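Exposed Shower Sets: Choosing, Mounting and Descaling

Section 4 of the bathroom fittings notes. Section 3 covered concealed valves and access panels. Everything that follows applies to exposed sets, meaning a riser pipe on the wall surface with a fixed overhead rose and a handheld on a slider.

Scope

The notes assume a finished wall, an existing pair of water outlets and a reader who can turn off the supply. They don't cover moving pipes inside a wall. If the outlets are at the wrong height or spacing, stop and call a plumber.

Parts of a set

An exposed set has five serviceable parts: the valve body, the riser, the overhead rose, the slider bracket and the handheld with its hose. Makers use different names. The Clisholm sheets call the riser a "column" and the Lunde sheets call it a "rail." Check the drawing before ordering spares, as "rail" in other catalogs means a short bar with no water in it.

Buy sets where the slider bracket can be replaced separately. It is the part that wears out first. The clamp insert is usually a plastic sleeve, and once it polishes smooth the handheld creeps down the pipe every time it is used. A replacement sleeve costs very little. A replacement riser costs most of a new set.

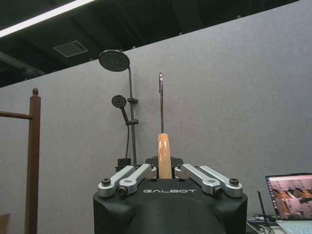
Finish matters more for cleaning than for durability. Chrome hides light scale and shows fingerprints. Matte black does the opposite: fingerprints disappear and every dried droplet leaves a pale ring. In hard-water areas, a black set needs to be wiped down after each use or it will look gray within a month. Use a dry microfiber cloth, top to bottom, and finish at the valve. Do not use melamine sponges on matte coatings. They are a fine abrasive and leave a permanent shiny patch.

Setting the height

Set the overhead rose first, then the bracket, then confirm the valve. Do it in the other order and the riser length will dictate the rose height, which is the one dimension people notice every day.

Stand the tallest user in position, in bare feet, and mark the top of the head on the wall with painter's tape. The face of the rose should sit 200 mm or more above that mark. Ottar Eide, who fitted the sets in our building, prefers a larger gap where the ceiling allows it, but the spray from a wide rose cools noticeably on a long drop and loses its pattern. Telescopic risers allow some correction later. Fixed risers can be shortened with a tube cutter and never lengthened.

The slider should travel far enough for a seated user at the bottom and a standing user at the top. Check both ends before drilling. A wall bracket placed in the middle of the riser will block the slider, and the instruction sheets rarely mention it.

Marking and drilling

Tape the drilling area with two layers of painter's tape in a cross. Mark on the tape. Use a level at least 1,000 mm long for the vertical line; a short torpedo level will let the riser drift out of plumb by enough to see against tile joints. If the tile joints themselves are out of plumb, follow the joints. The eye compares the pipe to the nearest line.

Run a detector over the area with the water on and the power on. Pipes normally rise vertically from the outlets, directly behind the position of the riser, so treat that strip as occupied until shown otherwise.

For ceramic tile, use a spear-point carbide bit at low speed with no hammer action. For porcelain, use a diamond core bit, kept wet, started at an angle and brought upright once it has cut a crescent. Switch to a masonry bit for the wall behind the tile. Clean out the hole, fill it with neutral-cure silicone, then push in the anchor. The silicone keeps water out of the wall and holds the anchor still.

On plasterboard, fix into a stud or a backing board. Hollow-wall anchors are rated for a static load, and a riser gets pulled sideways by the hose and, sooner or later, by someone who slips.

Judging a set before buying

The wall of a showroom is a poor place to judge height. Displays are hung to be looked at from the aisle or from a chair, and the floor level has nothing to do with a shower tray. The display is useful for proportion, mainly the size of the rose against the thickness of the pipe. A large round rose on a slim black riser, like the one hanging on the pale gray wall to the left of the desk, puts a fair amount of leverage on the top of the pipe, so look for a wall bracket close under the arm. Push up gently on the outer edge of any rose you are considering. If the arm turns with light pressure, the joint relies on a grub screw alone and will droop. 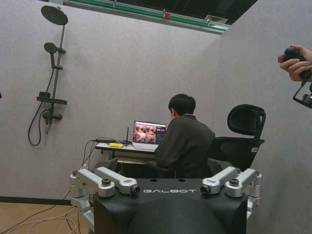 Water pressure decides how large a rose you can run. Before choosing, time how long the existing shower takes to fill a marked bucket, with the valve fully open and no other tap running. Compare the flow rate with the minimum printed on the sheet for the rose. Fixtures such as the black one on the left wall are no help with this, and a round head of that size needs a proper flow to cover its full face. Where the supply is marginal, pick a smaller rose. Opening out the flow restrictor is not a fix and may be against local code. The Grilla range lists a minimum flow for each rose diameter; Pleltetti gives one figure per series, so ask for the sheet for the exact item.

Connections

Flush the outlets for a full minute before attaching anything. Grit from new pipework lodges in the valve cartridge and causes a drip that looks like a faulty seal.

Fit the filter washers with the mesh facing the supply. Tighten union nuts by hand, then a quarter turn with a smooth-jaw wrench. Put a strip of cloth between jaw and nut on any coated finish. Thread tape goes on tapered threads only. A flat washer seals on its face and tape on the thread does nothing except stop the nut from seating.

Leave the handheld hose off until the riser has been run and checked for leaks. Wrap a sheet of dry toilet paper around each joint, run hot and cold for five minutes each, and look for spots.

Descaling

Silicone nozzles: rub with a thumb while the water is running. Most scale breaks off.

Hard plastic nozzles: remove the rose and soak it face down in white vinegar diluted one to one with warm water. Thirty minutes is enough for light scale. Rinse thoroughly. Check the maker's sheet before putting acid on any coated finish, and don't leave a black rose in overnight.

Hose: unscrew both ends, drain it, and replace the washers if they have taken a set. Part number 1434 on the Clisholm spares list fits the standard half-inch hose nut.

Slider: slide it to the top, wipe the pipe where it normally sits, and dry it. Scale under the clamp scores the finish. Do not oil it.

Cartridge: turn the thermostatic handle through its full range once a month. A cartridge left at one setting will seize at that setting.

Correction to section 3: Gerrit Van Damme points out that the access panel screws should be stainless throughout, including the ones outside the spray zone. The parts list has been changed.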